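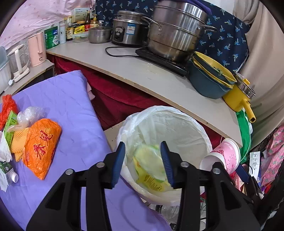
Sólveig Riis thinks the wastebasket is the hardest part of the whole job, harder than the bed and harder than the counter, and she told the Tallard workshop so on Sun 20 September when the home tidying build reached its first full run of recordings.

The build is called Pisora. It is meant to end as a small arm on a wheeled base that can clear light trash in a one-room apartment: wrappers, cartons, empty packets, packing net. The arm does not exist yet in finished form. What the group has now is a set of hand-held grippers, and with them a growing stack of recordings in which a person does the tidying with the same kind of jaws the machine will use.

The workshop, which occupies the back half of a former print shop on Gashi Street, has been open to members for home projects for several years. Pisora began there as a one-person job and now has its own shelf and its own evening. Members bring parts from home and take work back with them. Much of the recording is done in real living space, with the kitchen things left where they are.

Riis said that a bin with a plastic liner causes trouble in several ways. The liner folds over the rim and moves when it is touched. A light wrapper can stick to a pad after the jaws open. An item let go too high may land on the floor, and one let go too low means pushing the jaws into what is already there.

"On a table you put a thing down and it stays down," she said. "With the bin you have to decide when you are over it, and then you have to let go cleanly. We have redone that part more than any other."

The group has made 104 recordings of items being picked up and dropped. Riis said 77 of them are good enough to keep. The rest were set aside, mostly for bad timing marks or for a grip that slipped before the item was over the bin. The plan is to reach 800 by the end of October, with different bins and different rooms.

Soft things are a second concern. Foam net sleeves, the kind that come around fruit, flatten when they are gripped and spring back afterward. Plastic bags are worse, as they fold in a new way each time. Riis would like a fifth of the remaining recordings to be of bags and netting alone.

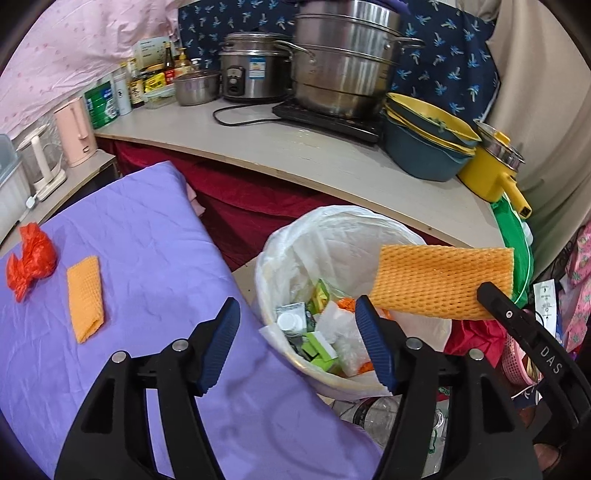
A foam net sleeve held over the bin during work on Pisora.

Ridged pads are being used on the jaws for now. Members have talked about trying a softer pad for thin film and a narrower one for small cartons, but no change will be made until the present set of recordings is done. Changing the pads halfway would mean sorting the material into two piles, and the group does not want to do that.

The wheeled base is further behind. A first version, made under the working name Drorero, was too tall to pass under a low shelf and tipped when the arm was stretched out with a weight in it. A second version will be wider and will carry its battery near the floor. Two members are cutting the side plates at home and will bring them in for drilling. The motors are on order.

Money for the build comes from the members taking part and from a parts fund that the workshop keeps for shared projects. The fund covers screws, cable, pads and printing material. Anyone who wants a copy of the finished machine will have to pay for their own motors. The drawings will be left in the workshop for members to use.

Some at the Sunday meeting asked if the machine would sort recycling. Riis said it would not, at least in the first version. It will treat everything it is sent to pick up as trash and put it in one bin. Bottles are also left out for the time being. Full ones are too heavy for the arm as planned, and the group has no good way yet to tell a full bottle from an empty one before lifting it.

Recording continues on workshop evenings through October. Members who have a room they are willing to lend for a session can put their name on the sheet by the door. A session takes more than 10 minutes to set up, and most run for an hour after that. The first drive test of the new base will be held once the motors arrive.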